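Your Turn at the Mic: What Otholm Told Us About Fireworks

We asked, and wow, did you answer! Last month's street question was a simple one: should Otholm let people set off their own fireworks at home, or keep the ban and leave it to the town show? We set up a folding table outside the Fleltstead market from eight in the morning until the bread ran out, put the same question in the online form, and left paper slips at the library desk. By the time we closed the box we had 506 replies, more than any question we've run so far, and a good many of them had writing on both sides.

A quick word on where things stand, for anyone who moved here lately. The ban on home fireworks covers everything that leaves the ground or goes bang. Sparklers are fine. The town council is taking another look at the rule this fall, and the draft on the table would allow fountains and small ground pieces on two nights a year, ending at ten. Rockets would stay off limits either way. The vote is planned for November, and the public comment period is open right now.

So what did you say? The yes side came in happy and loud. A dad of three on Rizzi Street told us he drives his kids over the county line every summer to do what he did in his own backyard growing up, and he'd love to stop spending the gas money. A woman who has lived here all her life said the rule makes lawbreakers out of grandparents. "It's one night. Let people have their one night," was how a young guy with a bike put it, and we heard some version of that all morning long.

The no side had just as much to say, and a lot of it was about animals. One reader has a rescue dog that spent last New Year's Eve in the bathtub. Another keeps horses out past the water tower and told us she sleeps in the barn whenever she hears the first pop. We also heard from two veterans, who didn't agree with each other! The first wants the ban kept and better enforced. The second said a set date and a set end time would help him plan, and that it's the random bangs in the middle of the month that get to him.

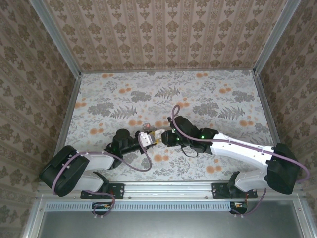

Then there were the people in between, and they may be our favorite pile. Somebody wrote, "I don't mind fireworks, I mind my neighbor." Somebody else wants the town to pick one field, put a water truck next to it and let families bring their own. (We love this idea and would absolutely bring chairs.) A retired nurse asked for a safety class with every purchase, and a high school senior asked why we can't just do a drone show like the one she saw on vacation. Several of you brought up dry grass, which is fair, given how brown the hill behind Fliltano Park gets by August.

A few folks wanted to know about fines. Right now a first offense is $70, and under the draft it would stay the same for anything outside the two allowed nights. The draft also adds a sign-up list where you can ask for a text reminder the day before, meant for pet owners and anyone else who needs the warning. That part got cheers from both sides at our table, so if you want it kept in, please say so in your comment and tell the council which part you mean.

How to be heard: written comments can go in the box at town hall or through the town website. Use file number 2514 so yours lands in the right stack. You can sign up to speak at the hearing when you get there, but the list fills fast. Each speaker gets two minutes, and reading from your phone is perfectly okay. Kids can speak too, and we hope some do.

We're printing 29 of your answers in full on the back pages of the paper edition, picked to give you the whole range and trimmed only for length. Yours isn't there? All of them are in a binder at the library, by the magazines, and it's a great read with a cup of coffee — the one written as a poem is near the front.

Next month's question is already up, and it's a fun one: should the Fleltstead pool stay open for swimming after dark? Tell us yes, tell us no, tell us about the time you lost your glasses off the diving board. Slips are at the usual spots, and we'll be back outside the market with the folding table and a fresh box of pens, because you walked off with every last one of the old ones.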